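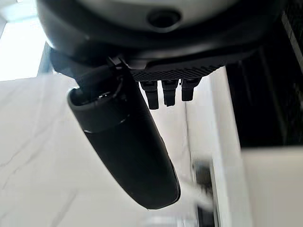

I opened the April electric bill standing up in the kitchen, still in my coat, and I had to sit down to read it a second time. It said we had used 1,346 kilowatt-hours. We are a household of two people and an elderly dog, the heat is gas, and we don't own anything more exciting than a chest freezer. The month before, the bill had been perfectly ordinary, and I remember feeling rather smug about it.

So I did what I suspect most people do, which was walk through the house feeling suspicious of everything. I unplugged the toaster. I gave the freezer a hard look. I went down to the basement and listened to the dehumidifier for a while, as if it might confess (it was off, and had been since the fall). Then I made a cup of tea and read the bill properly, front and back, small print and all, and there on the second page beside the reading was a tiny letter E.

E is for estimated! I have lived in Namwood for a good long while and have never once looked for that letter. Our power comes from Skuseck Electric, and when the reader can't get to a meter, or the signal doesn't come through, they work out a figure and bill you for that. Fair enough for one month, I suppose, but when I dug the old bills out of the drawer I found that same little E on 3 of them in a row. The first two estimates had come in low, so of course I never noticed, and then the last one shot up to make up for it and then some.

I put my boots on and went out to look at the meter itself, which sits behind the lilac on the north side of the house. I wrote the number on the back of an envelope and took a picture of it on my phone too - I'm glad I did, because the envelope went through the wash.

Then came the telephone. I called a little after nine in the morning with my tea and my crossword, and a recorded voice told me the wait would be up to 99 minutes. I nearly hung up. I put it on speaker and cleaned out the spice drawer instead, and threw away some paprika that I'm fairly sure moved here with us from Royer. The young woman who finally answered could not have been nicer. She took my reading, asked for the picture, and gave me a case number. She also told me I could send in my own reading every month through the website, under a heading called Cestska that I had always taken for a town.

The corrected bill came eleven days later. It's still more than I'd like, but it's for electricity we really used, and the difference has gone on the account as a credit. I had half expected to be sent a disconnection notice while it was all being sorted out, and I fretted about that more than I let on at home. She had said they wouldn't do that with a case open, and they didn't.

I've put a note on the calendar to go out and read the meter on the first of each month. The lilac needs cutting back anyway, so that's my job for this weekend if the rain holds off.

Filed under: Household, Bills & Budgets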